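Notes on the Disposal of Household Computers in Dastham

Residents who have replaced a home computer in recent years will be aware that the former arrangement at the Patby transfer station has ended. The following account sets out the procedure now in force, as I have come to understand it through my own use of the service and through correspondence with the district office.

Under the earlier arrangement, desktop computers were accepted at the gate with other household metal. The district ended that practice in November and transferred responsibility to the Clemer Road depot, which accepts computers, monitors and printers from any household within the district boundary. Proof of address is required. A utility bill is sufficient; a library card is not, as I learned on my first visit.

Each household may deliver two complete computers per visit without charge. Additional units are subject to the commercial rate, and businesses operating from a home address are treated as commercial customers in all cases. The depot closes for deliveries at 4 p.m., although the gate itself remains open later for garden waste.

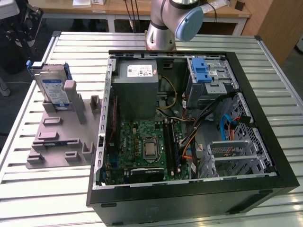

Must the storage drive be removed before a computer is delivered?

The district leaves this to the owner. The depot will accept a computer with or without its drive, and the receipt states that the district assumes no responsibility for any data that remains. Owners who wish to have a drive destroyed may request it at the counter and will be asked to sign a separate form. The charge is listed on the notice beside the scales.

I wrote to the district office in regard to the wording of that receipt, which I considered unclear on the question of resale. Mr. Hubert Urbańczyk replied within 7 working days. He confirmed that working equipment may be passed to the Dewan reuse program and that an owner may decline this by marking the box on the reverse. The box is small and easily missed.

A second letter, from my neighbor Eugeniusz Jakubowski, concerned the collection service for residents without a vehicle. He was advised that collections are limited to addresses on the northern routes until the next contract is signed. No date has been given for that contract. He has since made use of the number 123 bus, which stops within a short walk of the depot, though he does not recommend it with a monitor.

Batteries and loose ink cartridges remain excluded from the Clemer Road service and should be taken to Patby as before.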